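The Basket Theory, Tested With Foam Blocks

Every few months somebody tells me that my house would be tidy if I only had the right containers. This time it was the Planano newsletter, which had 346 words on the life-changing effect of small open baskets and a discount code at the bottom. I have read a lot of these. I own a lot of baskets. You may draw your own conclusions about the state of my living room.

The theory goes like so: give each kind of thing its own color, keep the containers open on top, and people will put stuff away without being asked. Kids especially. The Rirkemley method (they do call it a method) says one color per category and no lids, ever. I went along with the no lids part years ago, mostly out of laziness.

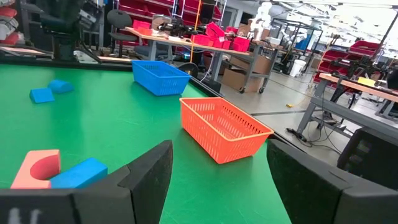

My problem is with the color part. Foam blocks are about the easiest thing in the world to put away. They weigh nothing, they don't break, and a handful will go into pretty much anything with sides. But sort them by color and you run into trouble right away. With a blue basket and an orange basket on a green table, the blue blocks are no puzzle, and then you are holding a salmon-pink arch. Is that close enough to orange? I say no. A four-year-old will say yes on Monday and no at bedtime. Sort by shape and it gets worse, as a wedge and a half-cylinder have nothing to do with each other except that neither one stacks.

I do like the kind of basket with the little holes all over the sides. Crumbs fall out, you can see more or less what's in there, and they rinse off in the tub. Palturska sells a set of 2 for what I consider too much money, and the dollar store version has held up fine at our house so far – one cracked corner, which I blame on somebody standing in it.

What I don't buy is that the basket does the work. I tried the full color system in December and kept it going for 171 days, if you count the weeks when I was the only one doing it. By the end, the blue one held blocks, a sock, half a puzzle and the TV remote. The orange one was a hat.

So we're back to one big bin for blocks, all colors, and everything else goes on the shelf or the stairs. The Wubshet catalog came yesterday and they're pushing clear drawers now, with labels. I've already turned down the corner of the page, so I guess I'll be complaining about those next.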